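Marble-look tabletops: do they all stain or did I get a bad one?
Home & Furniture > Tables, Desks and Other Flat Regrets

grout_expectations
Bought a Suvlow table in January for the apartment. White marble pattern, gold veins, very grown up. By March it had a turmeric ring the size of a cereal bowl. The care card says "wipe spills promptly." I was eating the spill at the time. Has anyone gotten yellow out of one of these, or do I now own a table with a permanent centerpiece?

pelmet88
Which finish? Suvlow sells a matte and a gloss. The matte drinks everything. I had mine for 3 weeks before it took on the color of a hotel teabag.

grout_expectations
Matte. The guy at the store said matte was "more forgiving." I assume he meant of him.

overhangry
Baking soda and water, thick paste, plastic wrap over it, leave it for 8 hours. Worked on my curry stain. Didn't work on my red wine stain, but by then I'd stopped caring about the table – see previous item.

mrs_trivet
Please don't put baking soda on a printed top. It's a mild abrasive and you'll rub the pattern off. I did this to a Grajales side table and now it has marble everywhere except where I put my coffee. Dish soap, warm water, soft cloth, patience.

overhangry
It's a paste, you don't scrub it. You leave it alone. I've done it four times.

mrs_trivet
Four times on the same stain?

overhangry
Different stains. I lead a full life.

plinth_charming
Can we talk about why we're all buying fake marble? Real stone etches if you look at it while holding a lemon, sure, but you can get it honed again. Once a printed top goes, it goes. I paid 600 for a secondhand slab table in Flostthorpe and it'll outlive me and whoever has to carry it down the stairs.

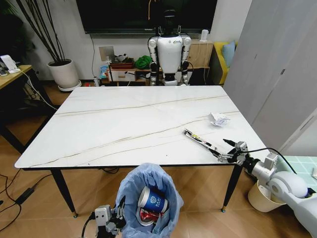
pelmet88
Some of us live on the third floor and like our spines. My whole objection to real marble is that you spend your life following guests around with coasters. With the fake stuff I only follow my brother-in-law.

grout_expectations
Update. Tried the dish soap first, as the sensible option. The table is now very clean around the turmeric. Moving on to the paste tonight.

mrs_trivet
Test it on the underside first.

overhangry
The underside isn't printed, so what would that tell you?

mrs_trivet
Fine, a corner. A back corner.

rellis_resident
There's a laminate repair place in Rellis that will look at a photo for free. They told me mine was hopeless, but they were nice about it and it took one email. Sunlight did more for my turmeric than anything I bought, by the way. I shoved the table under the south window and forgot about it until the ring was barely there.

plinth_charming
Sunlight will also yellow the white.

rellis_resident
Then it'll match.

grout_expectations
Paste came off at 7 this morning. Ring is paler, pattern still on, corner also fine. Table goes under the window this afternoon. If it yellows evenly I'm calling it travertine.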